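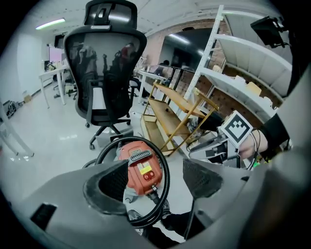
Page last changed: November, revision 9

Section 4. Registering the Handheld Gripper to the Room

4.1 Purpose

This section describes how to register the Bolger handheld gripper to the workshop coordinate frame using a printed marker plate. Registration must be completed before any demonstrations are recorded, and must be repeated whenever the base camera, the shelving or the gripper fingers have been moved. The procedure applies to the build kept in the Trunness shared workshop. Members who have assembled the same gripper at home may follow it with the changes given in 4.6.

4.2 Before you begin

The procedure requires two people. One person, the operator, holds the gripper. The second person, the assistant, holds the marker plate and does not touch the computer. Both must have read Section 2, Electrical Safety.

CAUTION: Know where the red button is before power is applied to any part of the cell. Keep the unit that carries it within reach of one of the two people at all times. Its coiled cable must hang free of the gripper fingers. A cable caught between the pads can be pulled from its socket.

Loose cables on the floor are a trip hazard. Move them to the wall side of the room, and roll office chairs out of the walking path before starting.

4.3 Preparing the gripper

1. Inspect the mesh-textured pad on each finger. Replace any pad that has lifted at a corner.
2. Open the fingers fully and confirm that nothing rubs against the housing.
3. Switch on the gripper and wait for the steady tone.
4. Start the Onau software and select Register, then Room.
5. Enter the offset value written on the inside of the storage case lid. For the workshop unit this value is 1,266. Do not round it.

NOTE: The offset belongs to one gripper only. A unit rebuilt with new fingers must be measured again by Hamish Whitelaw before it is used.

4.4 Capturing the marker

1. The assistant takes hold of the marker plate by its edge, keeping fingers off the printed pattern.
2. The assistant raises the plate to chest height and tilts it slightly toward the gripper.
3. The operator points the gripper at the plate and holds it still until the software shows a green border.
4. The operator presses Capture.
5. Move the plate to a new position and repeat until 10 captures have been accepted. Include positions on the left, on the right, near the floor and at the height of the upper shelves.
6. Select Solve and wait for the error figure.

NOTE: Glare from ceiling lights is the most common cause of a rejected capture. Change the tilt of the plate before changing anything else.

4.5 Checking the result

An error figure of 4 or lower is acceptable. If the figure is higher, delete the captures marked in amber, take new ones in the same positions and select Solve again. If a second attempt also fails, stop and report the fault to Rochelle Tuhiwai — do not adjust the camera mount.

When the result is accepted, select Save and write your initials in the Comik log.

4.6 Home builds

Clear the working area before starting, and keep children and pets out of the room. The plate must be rigid; paper taped to cardboard will bend and give a false result. Where only one person is available, the plate may be clamped to a stand and moved between captures.

Continue with Section 5, Recording a Demonstration.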